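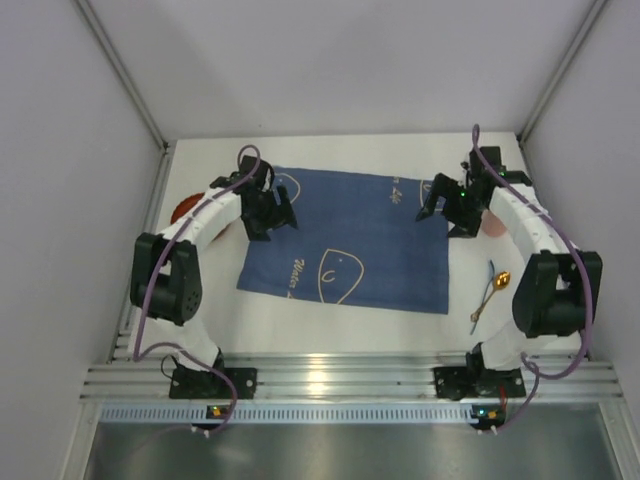

Printed blue table mat, laid flat with its long sides running left to right.

Setting a single place on a printed cloth mat

Community Help > Household > Table and Kitchen

Posted by Pellora

Our residence is preparing a short guide for new members on setting a single place for an informal meal. The tables are white and wipe clean easily, and management has asked that cloth mats be used at every seat. The mats supplied are dark blue with pale yellow lettering and line drawings.

Three matters require clarification. First, should the mat be placed so that the printing can be read by the person seated? Second, where does the cup belong in relation to the plate when no knife is provided? Third, is it necessary to press the mats before each meal? They are stored folded and come out of the drawer slightly creased.

Advice that can be followed by persons with no experience in hospitality would be appreciated.

Posted by Vaher

The following is the practice in our dining room, which seats 18.

Lay the mat first and square it to the front edge of the table, leaving a strip of bare table in front. Our own strip is 5 cm wide. Smooth the cloth outward from the middle with the flat of the hand. A few soft wrinkles are acceptable at an informal meal, but a ridge beneath the plate or cup is not, as it may cause either to tip.

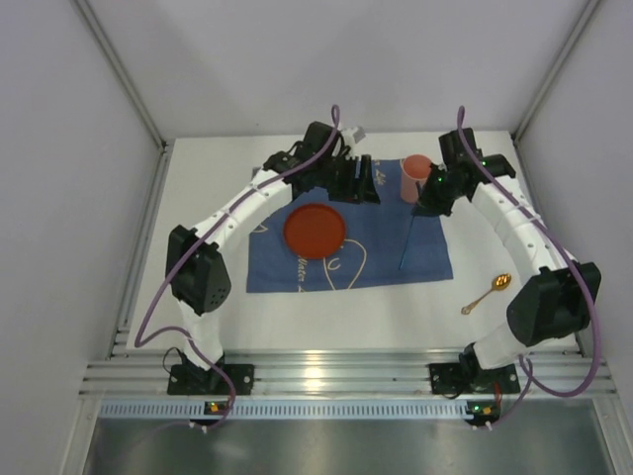 The cup is set to the right and farther back than the plate, where a sleeve is less likely to catch it. This position does not change when the knife is left out. The plate is normally centred on the mat. Where the mat is small, it may be moved to the left so that the cup also rests on cloth.

A spoon goes to the right of the plate, with the handle toward the diner. Please put down the plate and cup before the cutlery. Any spoon left on the bare table should be moved into line before guests are seated.

With respect to the printing, the long side of the mat should face the diner even if some of the words then read sideways. The shape of the mat takes priority over the lettering.

Posted by Stanine

Pressing is optional. We iron ours after washing only, on a medium setting with the printed side down. Check the care label first.

Posted by Parnel

I agree with the above regarding the cup. Coloured plates are fine in my view.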